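Home advantage without the crowd: what two seasons of regional basketball can and can't tell us

Section 4. Results and reservations
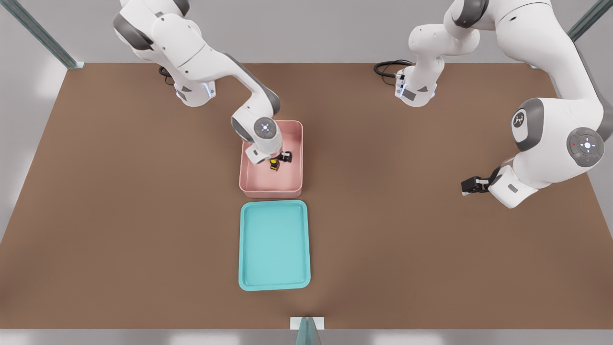
Figure 4. Rendered view of two white robot arms above a brown tabletop.

4.1 What the league believed

The Plarley league went into its closed-door season with a settled view of home advantage. Coaches said it came from the crowd. Club newsletters said so too, usually in the week after a home win. Our interviews, reported in Section 3, found the same belief among players, though they were less sure how a crowd was meant to help someone make a free throw.

If the belief is right, home teams should have lost most of their edge once the stands were shut. We compare the closed season with the open one before it, using the 434 games for which we have a full score sheet. Games moved to a neutral court were dropped, as were games where the home side changed venue at short notice.

We should say at the start that we expected a bigger effect than we found. Earlier work by Dobos, on a smaller group of clubs, reported a sharp drop in home wins without spectators. We have read that work closely and we don't think the method supports the claim. Strong clubs in her sample played more of their home games before the doors were closed, and the schedule alone could produce much of the fall.

4.2 Home wins

In the open season, home teams won 54 per cent of games. That is a modest edge, and smaller than most people in the league guessed when we asked them. In the closed season the share was lower, but the gap between the two seasons sits well inside what we would expect from ordinary variation in a league of this size. We can't rule out a crowd effect. We also can't find one that would survive a sensible reader.

Splitting the results by club doesn't help much. Vadden did worse at home with the doors shut, and its supporters have made a good deal of this. Vadden also lost its starting centre in September and did worse on the road. Skovlow did better at home in the closed season than in the open one. If we are to credit the crowd with Vadden's earlier record, we would have to blame Skovlow's crowd for holding its team back, and we have met no one willing to argue that.

4.3 Fouls and officials

A common fallback is that crowds work on the referees and not on the players. The idea is reasonable and has some support in other sports. In our data, visiting teams were called for slightly more fouls than home teams in the open season, and the difference shrank in the closed one.

We are wary of this result for a plain reason. The league changed its guidance on hand-checking between the two seasons, and fouls of all kinds went down. When there are fewer calls, any gap between two teams will tend to look smaller. Van Beek has suggested using the ratio of calls in place of the difference, and we did so. The change is then barely visible — and it depends on whether overtime periods are counted.

Landry coded a subset of games from video without knowing which side was at home. Her judgement of missed calls showed no lean in either direction. The blinding was imperfect, as she recognised several of the courts by their floor markings, so we give this only a little weight.

4.4 Travel

Travel is the explanation we find least dull and least well tested. Clubs in the Plarley league mostly go by road on the day of the game, and the longest trips are long enough to matter. Visiting teams with the longest trips scored fewer points in the first quarter in both seasons. By the fourth quarter the shortfall had gone.

Retamal reads this as stiffness after the drive, wearing off as players warm up. It may be. It could just as easily reflect late arrival and a short warm-up, and the score sheets don't record when a team reached the gym. We asked clubs for arrival times and got answers that were too tidy to believe.

Distance is also tangled up with money. The two clubs at the far end of the league have the smallest budgets, so their opponents travel a long way to play weak teams, and they themselves travel a long way to lose. We adjusted for team strength using the Rusnák rating. The rating is built from past results, home advantage included, and some of what we want to measure has probably been removed along with the noise.

4.5 What we would not conclude

Dalen, reviewing an earlier draft, asked whether we were saying that crowds don't matter. We are not. A closed season differs from an open one in many ways, and spectators are only one of them. Practice time was cut, rosters were thinner, and several games were played at odd hours to suit the buildings. Any of these could hide a real effect or create a false one.

Our complaint is with the confidence of the usual story. It was told before anyone had looked, and it has been told in the same words since. A fair test would need crowds of different sizes in the same gym, within one season, under one set of rules. Attendance figures for the open season exist, but they were kept by the clubs, and several list the same number for every home game.

Filed under: Basketball / Research / Home advantage
Last updated: 2022-01-07
Contact | Copyright | Back to top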